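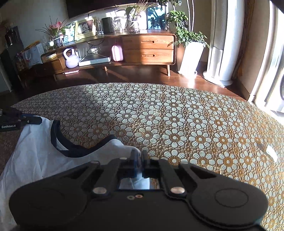 Galuvthorpe, March

Folding and Storing Everyday Clothes in a Small Flat
Student project report, Household Studies, second year
Zhuoran Jiang and Velimir Begović
Supervisor: Birthe Steinarsdóttir

Search this site Enter keywords Go

Print this page | E-mail this page

1. Background

The project looked at how T-shirts are folded and put away in homes where there is no separate laundry room. In most of the flats we know, the folding is done on a bed or on the table in the living room. We chose the table. A bed is soft and the shirt sinks into it, and the person folding has to bend.

We worked in Velimir's living room. The table there has a cloth with a lace pattern of white flowers, the floor is a glossy reddish-brown wood, and a low wooden TV cabinet stands against the wall. We left the cloth on, as most people would.

2. What we wanted to find out

We had two questions. Does the way a shirt is first picked up change how neat the fold is? And does the fold matter once the shirt has been in a drawer with others on top of it?

3. Method

We made 243 folds in total, using plain cotton T-shirts of a similar size. Each shirt was dropped on the table in a heap before folding, so that every fold began from a rumpled state. Three ways of starting were used:

By the collar. The shirt is lifted by the neck edge, shaken once and laid face down.
By the shoulders. Both shoulder seams are found first, then the shirt is lifted.
By the hem. The bottom edge is pulled straight and the rest is smoothed upwards.

After that the fold was always the same — sides in, sleeves back, then in half and in half again. Dušan Kos scored each finished shirt from the written sheet without being told which start had been used. He looked at the edges, the collar and any creases across the front.

The white shirt with the navy collar trim was used for practice. The dark trim was easy to find against the white, and we learned quickly that a plain white collar takes longer. For this reason the shirts with contrasting trim were kept out of the timed part.

4. Results

The shoulder start gave the neatest shirts but was the slowest. The collar start was faster and nearly as neat. The hem start was the worst of the three on both counts, mainly from twisting at the sides, and we would not use it again.

In the drawer test we stacked 9 shirts flat and left them overnight under a 600 g weight. By morning the small differences between the collar and shoulder folds could not be seen. Poor hem folds still showed a crease across the front.

5. Problems

The tablecloth moved. When a shirt was smoothed firmly the cloth slid with it, and some folds had to be repeated. Clips at the table edge helped. Strong sun on one side of the table also made creases in white fabric hard to judge, so later scoring was done in the evening.

Our first score sheet had too many boxes. Stojan Todorova from the year above suggested a shorter one, and we used that from the second session onwards.

6. Further work

Long sleeves and children's sizes were left out. A follow-up could also compare a bare table with a covered one — we think the cloth cost us some speed, but we did not measure it. The score sheet is kept in the department folder under Fladska.

Contact | Copyright Galuvthorpe Household Studies | Back to top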